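Sim first, then floor -- house rules for testing home robots before they go in a real home
Speaker notes, 7th August, KH version. Sarita has the clicker

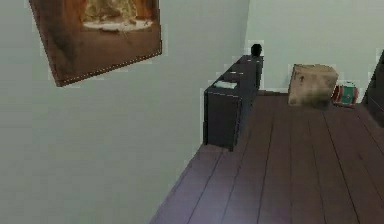

OK so. Start with the question, don't do the bio. "Who here has signed off a robot on sim results alone?" Wait for hands. There will be some. Be nice about it.

Who we are, one line only: Kerstin Haberkorn, test lead at Furkton, Sarita Vashisht does the release side. We make the software that drives the Plovine, the small floor robot. Move on.

Point of the talk: we had 339 simulated runs all passing in June and the first real hallway stopped us. Glossy floor, low sun, depth sensor gave up. None of our rooms had a glossy floor in low sun. So the rules.

RULE 1 -- write the pass mark before the run
Goes in the test sheet, signed, before anybody presses go. Changing it afterwards = new sheet, new number, old one stays in the folder. Tell the Plindska story here (we moved the clearance limit at lunch, by evening no one could say which runs used which). Keep it short, last time I went on for ages.

RULE 2 -- rooms need clutter
Living rooms have stuff on the floor. A box against a wall, a book somebody dropped, a long low cabinet making a narrow side. A wide open middle is the easy part, any planner gets across it. What we score is the edges: how close, how fast, does it slow down when it can't tell what a thing is.
Every room in the set gets at least one thing on the floor that isn't in the map. Minimum. Sarita wants two. We are still argueing.

RULE 3 -- unknown object means keep away
Robot not sure = treat as fragile. No nudging to find out. We had nudging in the old build and I will say so, people trust you more if you own up.
Clearance for unknowns is 50 cm, and if that closes the path the robot stops and asks. Somebody will ask if that makes it annoying. Yes, a bit. Say yes.

RULE 4 -- change one thing per run
Light OR floor OR furniture. Not all three. I know it's slow. When everything moves at once and it fails you've learned nothing you can fix.
(Skip if behind time)

RULE 5 -- sim never signs the release
Sim can block a release, can't approve one. Approval needs 5 real rooms, real floors, a person within reach of the stop button the whole time. Person has had stop training. Person isn't on their phone!!

Cost slide. 1,835 hours of sim last year, cheap. Real rooms, not cheap. Nikolaidis review team asked us to cut the real part and we said no, and then showed them the hallway clip. Play clip. Sound OFF, there's swearing.

What goes in the log, read fast, they get the handout:
build number
room version
light setting
who was on the stop button
every stop, incl. the ones that looked fine
Log the near misses too. Half the useful stuff is in there.

Sarita takes over for release sign-off. Her bit: two names on the form, neither of them wrote the code being tested. If one is on vacation the release waits. She will get pushback from the small companies, her answer is swap reviewers with another team, we did it for the first year.

Questions likely
-- Is sim worth doing then? Yes. Catches the dumb ones early, and you can crash in it all day.
-- Do the prettier graphics help? Some, for camera work. For path planning the plain rooms did fine, shapes matter more then texture.
-- Will you share the room set? Not yet, check with legal BEFORE I say anything more.
-- Which standard does this map to? Point at the handout, back page. Don't try to quote clause numbers from memory again.

If there's time left go back to rule 3 and ask what distance other people use. Want to collect those, Sarita has a sheet by the door.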